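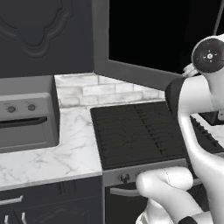 My grandmother's stove had one knob that lied. You turned it to the right for low and you got high, and everybody in the family knew it, and every guest we ever had burned the milk. I was thinking of that knob at ten past nine on Sat 13 June, in a windowless room at Gestus, with a headset on my face and both hands in the air like I was about to conduct an orchestra.

"You're drifting," said Maja Rutkowska in my ear. "Bring the elbow in."

"My elbow or its elbow?"

"For the next hour there's no difference."

I brought the elbow in. Inside the headset, the big white arm pulled itself back from the front of the stove, smooth as a swan. I'd been at this job for 17 days and I still got a little thrill every time it moved when I did. It was only a kitchen on a computer, of course, all white brick and marble and dark cupboards, and the only real thing in it was my sore shoulder. But try telling that to your hands! The first week I kept leaning on the counter. Twice I nearly fell over.

The task that morning was the left knob. Reach out, take hold, turn it to the off position, let go, back away. They wanted 40 good runs of it, from me, before I went home. A good run meant no bumping the oven handle, no brushing the grate, and no stopping halfway to think. Ksawery Czerwiński was very firm on the thinking. If I paused, he said, the robot would learn to pause, and some day in some real kitchen in Skorndale it would stand there with its hand out, wondering about its life, while the soup boiled over.

So I tried to move like a person who knew what she was doing. I did eleven runs and Maja kept nine. Then I had a bad patch where the wrist kept rolling over on me and we threw out five in a row, and she went and got me a coffee, which I drank with the headset pushed up on my forehead.

"Who taught you to cook?" she asked. Just making talk, I think.

"My grandmother. Stanisława Kaczmarczyk, terror of Davcombe." I laughed, but then I was off, I couldn't help it. I told her how Babcia never explained a thing. She'd stand behind me and put her hands over my hands, flour and all, and we'd roll the dough together, and I'd feel her push a bit here and ease off there. If I asked how long or how much, she'd click her tongue and do it again. She was 84 when she made her last batch of pierogi and she was still doing it to me, a grown woman with a mortgage. Hands over my hands.

Maja didn't say anything for a second. Then she said, "Well, that's it, that's the job," and put her own headset back on.

I pulled mine down, and there was the kitchen again, and the arm waiting. I know it wasn't waiting. But I looked at that round joint with the little red bit on the side, and I thought, all right then, come here, you.

And I stopped trying to be perfect. I came in over the controls the way I'd come in at home, a bit low and a bit quick. Turned the knob. Let go. Backed off. And then again, and again, and somewhere in there I noticed I was clicking my tongue.

"What's that noise?" said Ksawery, who'd come in to look at the numbers.

"Leave her," said Maja.

We had the last good run before lunch. Irena Zawadzka, who has the afternoon slot, was already in the doorway eating a sandwich over her hand. I took off the headset and my hair was stuck to me and my shoulder was on fire.

They don't tell you much about what happens afterward. The runs go off to the training people, and a while later somebody from upstairs sends a clip around. Mine came in September. Aleksandra Wysocka stopped by my desk with it on her tablet, 2 minutes long, no sound. Same stove. Same white arm, only now there was no one in a headset behind it.

It came in a bit low and a bit quick. It took the knob and turned it, and just before it let go it gave a tiny extra push, a sort of press with the heel of the hand -- or where the heel would be, if it had one.

"We can't figure out why it does that," Aleksandra said. "It doesn't hurt anything. It's in all your runs, did you know?"

I hadn't known. I watched it again. You had to do that with Babcia's stove, see, or the knob slid back on you and the gas stayed lit.

"Leave it in," I said. "Can you leave it in?"

She said she'd ask.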